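Zevora Community Pantry
Progress Report to the Picard Fund
Reporting period: spring through September
Grant purpose: Expansion of the weekly grocery program in Venstead

Summary of the period

The grant from the Picard Fund was awarded to extend the Zevora Community Pantry from one distribution site to two, and to improve the range of fresh food offered to households in the Venstead area. Both distribution sites are now open. The second site, at the former Motonard offices on the east side of town, began service in June, one month later than planned. The delay was caused by the electrical inspection, which had to be repeated after the landlord replaced the main panel.

The program now serves 400 households, compared with 300 at the time of our application. Most of the increase has come from the east side, where the nearest full grocery store closed last year and bus service ends early in the evening. Registration at the original site has remained steady.

Activities completed

Cold storage. The walk-in cooler at the second site was installed in May and passed its county inspection on the first visit. It allows the pantry to accept dairy and cut produce that we previously had to turn down. A backup thermometer with a telephone alarm was added at the request of our insurer. The cost of this item was not in the original budget and was paid from general funds.

Produce supply. Agreements are in place with 9 growers, each of whom delivers on a fixed schedule during the growing season. Deliveries of greens and summer squash were larger than expected in July, and part of the surplus was passed on to the senior lunch program. Root vegetables and apples will make up most of the fresh supply from October onward. We do not yet have a dependable winter source of citrus, and talks with a regional distributor are continuing.

Evening hours. The application described a plan to keep the second site open until 7:30 p.m. on one evening each week. Evening service started in July. It is used mainly by working parents and by home health aides whose shifts end in the late afternoon. Waiting times in the evening were too long at first, and check-in has been moved to the side entrance so that families with strollers do not have to wait on the stairs.

Household choice. Both sites have moved from packed boxes to a system in which households choose their own items within each food group. Less food is being returned or left behind at the door. The change requires more shelf space and more staff time on the floor, and our estimate of restocking time in the application was too low. We have adjusted the work schedule to match.
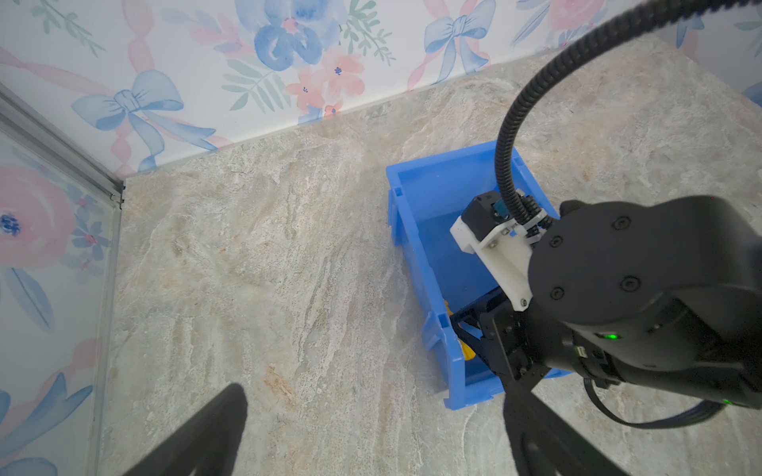 Kwadwo Kwofie
Program Director, Zevora Community Pantry

Staffing and training

The grant supports 3 positions: a site coordinator, a driver, and a part-time intake worker. The coordinator and the driver were hired before the second site opened. The intake position was filled in August after a second round of interviews. The first round did not produce a candidate who spoke both English and Portuguese, a skill we consider necessary given the languages spoken by newly registered households.

All staff have completed the county food safety course. The driver has also completed training in the handling of refrigerated loads. Training in the new registration system is still under way at the original site, where paper cards were in use for many years and a large number of records must be entered by hand. We expect this work to be finished before the end of the year.

Difficulties encountered

Transportation remains the main area of concern. The pantry's truck was out of service for part of August while the transmission was rebuilt. Deliveries continued with a rented vehicle, but the rental had no refrigeration, and dairy pickups were suspended during that time. The repair and rental costs have used most of the vehicle reserve. A revised vehicle budget is included with the financial statement.

Parking at the second site is also limited. The lot is shared with a dental office, and cars have at times blocked the patients' spaces on distribution days. We have agreed with the dental office on marked spaces for each party and have asked the town to allow short-term parking along the north curb.

Use of funds

Spending on salaries is below budget because of the late hiring of the intake worker. Spending on equipment is slightly above budget, mainly for shelving. We request permission to move the unspent salary amount into the equipment and vehicle lines. No change to the total award is requested.

Plans for the next period

Work in the coming months will center on completing the registration records, securing a winter produce supply, and conducting the household survey described in the application. The survey will be offered on paper and by telephone, in English and Portuguese. Results will be included in the final report, together with a full account of expenses for both sites.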